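13/06/2019
Workshop notebook — investment file, Plemdale site

Back from the investor info night. Hall was fuller than last year, coffee was worse. Writing this up before I forget it, will tidy later (won't).

Main thing: the province's offer to small manufacturers is open again, second intake closes in October. Land lease at the Plemdale industrial park, power hookup at the reduced rate, and the training top-up if you hire locally. We sat on our hands last time and lost the corner lot to Jaseck. Not doing that again.

What they said, as I got it down:

— Single window for permits. One office, one file number, fire and water and building all go through it. Heard that before. They did show the tracking page this time and it loaded.
— Lease is 40 years, renewable. Rent frozen for the first 6. After that it goes by the park index, which they couldn't explain when asked from the floor.
— Minimum build is 457 square metres under roof. Our drawing is under that. Need to push the packing room out to the east or count the covered dock. Ask if the dock counts!!
— Effluent: anything with a wash line needs its own holding tank. Fumus got caught on this, spent the whole spring waiting on a tank.

Jaseck had the table by the door, handing out their brochure. They're in already, roof on, no doors yet. Their pitch is that they'll share the loading yard with whoever takes the lot beside. Worth a chat. Sharing a yard saves us the turning circle, but then we're stuck with their hours, and they run trucks at five in the morning.

Dambrauskienė (the consultancy, two doors up from the credit union) offered to do the application for a flat fee plus a cut of any grant. Flat fee fine. The cut I don't like. If we write the business case ourselves and just pay them to check it, that should come out cheaper — get a quote for check only.
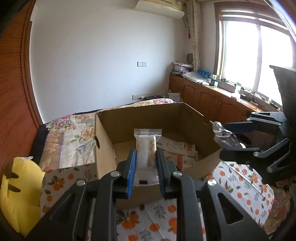

To do, before the next planning meeting

1. Redraw the floor plan with the bigger packing room. Keep the old one, mark it superceded.
2. Call the single window office, ask about the dock. Get the answer by email, not over the phone.
3. Three year cash flow. Use the real hydro bills, not the estimate from the winter.
4. Staff list: who would move to Plemdale and who wouldn't. It's a long drive from the east side, be straight with people about it.
5. Letter from the bank. They want it on letterhead and dated inside the intake window, so don't ask for it too early.
6. Find the old incorporation papers. Green binder? Or the filing cabinet in the office, bottom drawer.

Notes on the numbers. The rent freeze looks good on paper but the hookup is where the money is. Current place, we pay peak rate right through the afternoon run. Reduced rate at the park has no peak band for the first 2 years. If we moved only the afternoon run over and kept the mornings here, would that even qualify? Think the rule says principal place of production. Vague. Add to the list for the phone call.

Training top-up: paid back to us after the person has done six months, so we carry the wages first. That's a cash problem in the first winter, not a profit problem. Put it in the cash flow as a seperate line so the bank can see it.

Also the road. Park access goes through the level crossing and the overpass isn't funded. The fellow on stage said it was "in the next round". Didn't say which round. Assume no overpass, plan deliveries round the train times.

Jaseck yard idea, bit more. If we go in on it, want it in writing who plows, who fixes the gate, who pays when a truck takes out the fence. Short agreement, a page or so. Their offer probably only stands till someone else signs for the neighbouring lot. 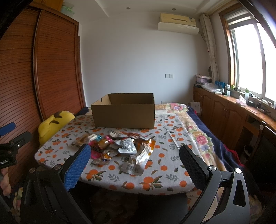

Can we apply now and change the floor area afterwards?

Only before the file is marked complete. Once the office stamps it, any change to the area under roof means a fresh application and a new place in the queue. So the drawing has to be right first. Hold the file till the dock question is answered.

Other bits. Application fee isn't refundable. Site visits go through the park office, bring boots, the back lots are still mud. Asked about signage on the highway side and got told to see schedule C, which wasn't in the folder. Download it.

Leaving the folder on the shelf over the printer. If you take the lease draft out put it back, it's the only copy with my notes on it.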